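Progress report to the Van Dusen Fund
Old rye in Stinside, second year

Dear members of the Fund,

With this report I would like to inform you how the work on the Dukon rye has developed between sowing and the end of July. In the first report I wrote mostly about plans. This time I can write about plants, and also about several problems which I did not expect when I filled in the application.

As you will remember, Dukon is the tall winter rye that was grown on both sides of the Erer until the farms changed to wheat and later to grass for cattle. The last field of it was plowed under before I came to live in Stinside. We began with one small bag of seed from a farm attic, and most of that seed was too old to grow. The first year was used only for making more seed. In the second year, which is the subject of this report, we wanted to have real fields, real flour and a few bakers who would be willing to work with it.

The sowing

Four farms took part. Each of them received seed from our own harvest, cleaned twice by hand sieve. The total was 381 kilograms, and we kept a reserve of 81 kilograms in case the winter would destroy everything. The reserve is still in Stinside, in closed metal bins, and I check it for moths every second week.

Three farms sowed in good time. The fourth was late, as the field was under water after the rains and the tractor could not go in. I advised the farmer to wait for the next year, but he wished to try, and I must admit that his field is now not the worst one. The rye came up thin there, and then in spring it made so many side shoots that from the road you do not see a difference.
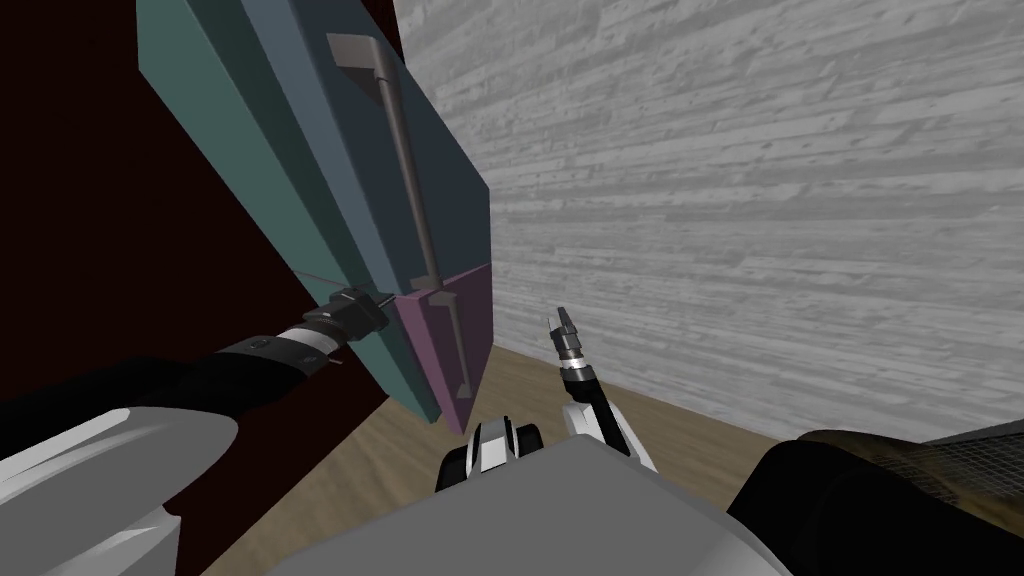 The winter was mild, with little snow, and this was a worry to me. Old people in the valley say that Dukon needs to sleep under snow, otherwise it gets the gray mold on the leaves. We did find mold in the lowest part of the field by the Erer, where the fog stays until noon. In the other fields there was almost none. I have written down the places on a map and will compare them again next spring.

In May the rye was already higher than my shoulder. It is beautiful to look at, but height is also the great weakness of this rye. At the beginning of June we had one night of strong wind with rain, and in the morning a large part of the upper field was lying flat. Some of it stood up again during the following week. The part that did not stand up was cut green and given to the cows. I have counted it as a loss in the accounts, although the farmer was quite pleased with the feed.

Weeds were less trouble than in the first year. The rye is so high and thick that thistles do not have light. Only cornflower and vetch came in great number. The cornflower we left standing. The vetch is a more serious matter, because its seeds have almost the same size as a small rye grain and they give the flour a bitter taste. We shall need a better way of cleaning, and I come back to this under the money part.

The milling trial

From the first-year harvest we had set apart one sack for trying out the stones. The mill at the Erer bridge had not ground rye for a long time, and the miller was afraid that the stones would get sticky. His fear was correct. On the first day the grain was not dry enough and the flour became warm and gathered in lumps. We stopped, dried the grain for two more weeks on cloths in a well-aired attic, and tried again with a wider gap between the stones. The second flour was coarse, gray and with a good smell. After one pass through the sieve it was suitable for bread.

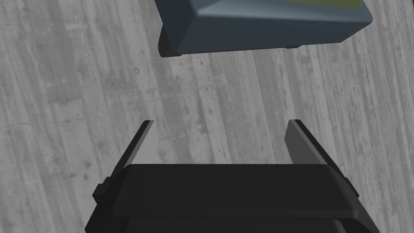
We gave the flour to three bakers without giving them a recipe. I think this was a useful decision. One of them made a dark loaf in a tin, with only rye and a sourdough, and it was heavy but kept fresh for 8 days. Another one mixed it half and half with wheat and sold it in her shop under the name "valley bread", and it was gone before ten in the morning. The third baker did not succeed. His dough ran flat on the table like porridge, and he told me frankly that he prefers flour which behaves the same every day. I respect this. He agreed to try once more with the new harvest if I bring him the numbers from the laboratory in advance.

The laboratory test was a surprise in cost. I had put too little money for it in the budget, since I had understood the price to be for a whole series of samples, and it was for one sample only. This was my mistake in reading. I tested two fields in place of four.

The school and the evening meetings

The school in Stinside has a strip of Dukon behind the bicycle stand. The children sowed it and measured it with a string every month, and one class wrote a small booklet which I enclose. We also held evening meetings during the winter in which older people told how the rye was cut, tied and dried. I had expected stories mainly about hard work. Many of them were about the straw: how it was used for roofs, for shoes in winter, for beehives and for tying up the vines. One man still knew how to make the tie from the stalks without any string, and he showed it again and again until most of us could do it.

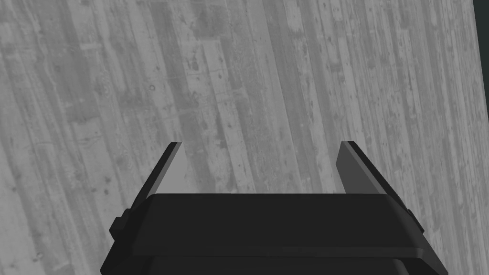

Yolanda Van Dusen asked in her spring letter whether the straw could not bring more income than the grain, at least in the years when the price of grain is low. I have thought much about this remark. Long unbroken straw is difficult to find now, and a roofer from outside the valley has offered to buy all that we can bind in bundles. But the combine breaks the straw, so it would have to be cut by an old binder, and the only binder we know about has been standing in a barn for many years. A mechanic is looking at the knotting part. I can report on it in the next period.

The money

The greatest expense was the drying and cleaning of the grain. After it come the rent of the seed store and the laboratory. On travel we spent less than planned, as the bakers came to us. From the amount that was reserved for printing there is still 300 dollars left. I kindly ask for your permission to use this sum for a seed cleaner, second-hand, which would separate the vetch. The remaining price would be paid by the four farms together.

There was also the matter of the contract with the farms. In the first version it was not written who owns the seed after the harvest. Two farmers pointed this out to me, and they were right to do so. We have now agreed that every farm gives back the same weight that it received, and is free to do with the rest what it likes. This is how neighbors did it before, and all could sign it without discussion. 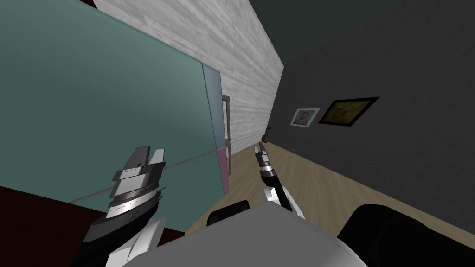
Can another farm still join for the coming autumn? There is place for one more, provided that the field lies higher than the fog and that the farmer can dry the grain on his own property.

What comes next

The harvest should begin as soon as the grain is hard between the teeth. I would like to cut the school strip first, by hand, so that the children can be present before they all go away on vacation. After that come the two fields along the road and finally the late field. In autumn I will bring flour to the bakers, visit again the places with mold, and sow the low field with something else, probably buckwheat.

I also want to keep a second reserve of seed outside Stinside. All of it is now under one roof, and this makes me uneasy every time there is a thunderstorm.

I thank you for your patience with the delayed laboratory results, and remain at your disposal for any further questions.

With kind regards,
Yao-tsung Cheung
Stinside

Comments

marta_h: My grandmother put caraway and a boiled potato in the dough with this rye. Maybe the third baker should try the potato, it holds the loaf together a bit.

Old Bridge Road: Is the booklet from the school available somewhere? My nephew is in that class and of course he has lost his copy.

Yao-tsung Cheung: Dear neighbor, there are copies at the mill, please take one.

PeterL: We had a binder with the same trouble. On ours it was the twine that was too thick, the knotter itself was fine. Worth checking before you pay for parts.

Contact: Stinside Rye Project, at the mill, Erer bridge | © Stinside Rye Project | Back to top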